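4.3 Fehlgriffe am Serverrack

In der Simulation Voleo brach der Greifvorgang bei 8 von 200 Durchläufen ab. Ursache war ein Versatz von 2 mm in der Kalibrierung – die Kollisionsprüfung meldete ihn nicht.

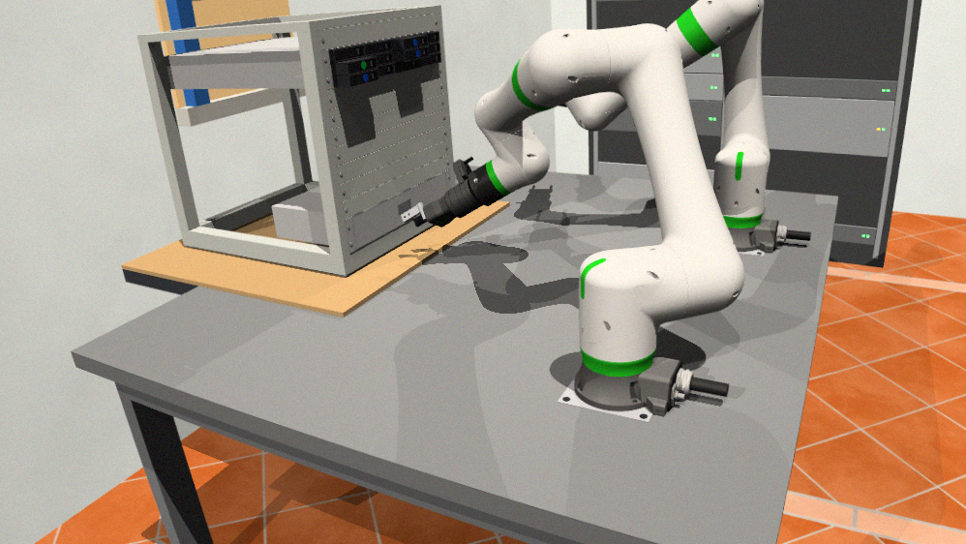
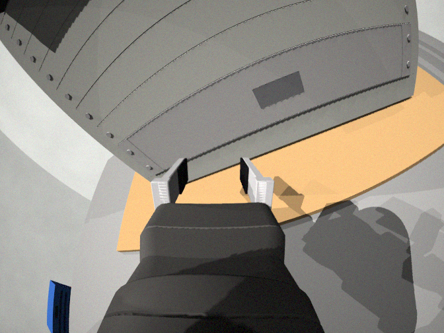
Abbildung 3: Simulierte Arbeitszelle mit zwei Roboterarmen (oben) und Nahansicht eines Greifers ohne gegriffenes Objekt (unten).

4.4 Korrekturmaßnahmen

Der Versatz wird nun vor jedem Durchlauf geprüft.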